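학과 자료실 > 캡스톤 보고서 > 섬유·세탁 > 면직물 수축률
최종 수정: 11월

면직물의 반복 세탁에 따른 치수 변화 측정

1. 목적
평직 면직물의 경사 및 위사 방향 수축률을 세탁 횟수별로 측정하고, 건조 방식에 따른 차이를 비교한다. 시료는 Mumon 원단을 사용하였다.
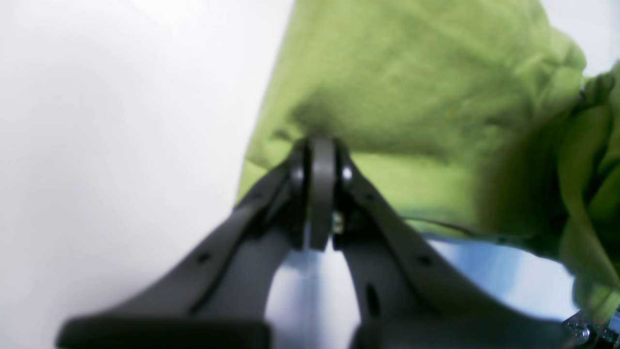 기존 수업 실험은 1회 세탁 후의 값만 다루어 누적 수축을 확인할 수 없었다. 본 과제에서는 세탁을 15회까지 반복하였다.

2. 방법
시편은 한 변 400 mm의 정사각형으로 재단하고 가장자리를 오버로크 처리하였다. 표점은 유성 펜으로 표시하였다. 세탁에는 Wustberg 드럼 세탁기를 사용하고 수온은 40 ℃로 고정하였다. 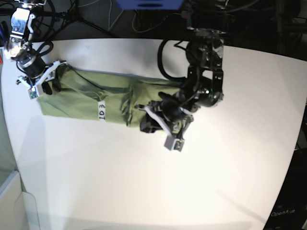 건조는 평건조와 텀블 건조의 두 조건으로 나누었다. 건조 후 시편을 표준 상태에서 하룻밤 방치한 뒤 표점 간 거리를 측정하였다. 측정값은 Ulteo 서식에 기록하였다.

3. 결과
두 조건 모두 경사 방향 수축이 위사 방향보다 컸다. 수축은 초기 세탁에 집중되었고 이후 증가 폭은 점차 줄었다. 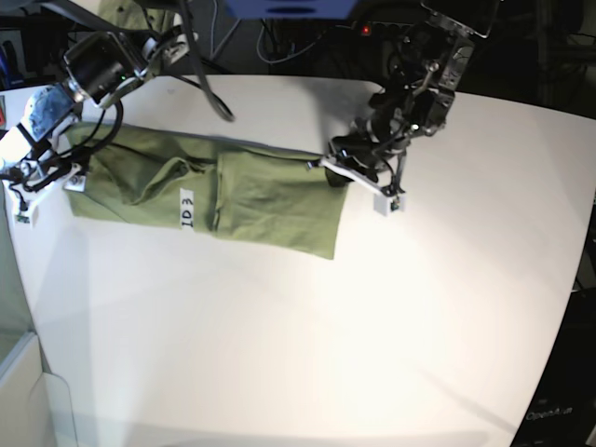
텀블 건조 시편은 후반부까지 경사 방향 수축이 이어졌다. 제직 시 경사에 걸린 장력의 완화가 주된 원인으로 판단된다. 위사 방향에서는 건조 조건 간 차이가 측정 오차 범위에 들었다.
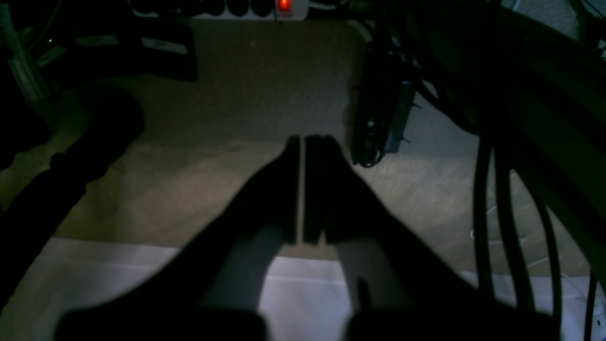
4. 한계
원단이 한 종류이므로 조직별 비교는 불가능하다. 세제 농도는 변수에서 제외하였다. Ekanayake 원단의 추가 측정은 다음 학기 과제로 넘긴다.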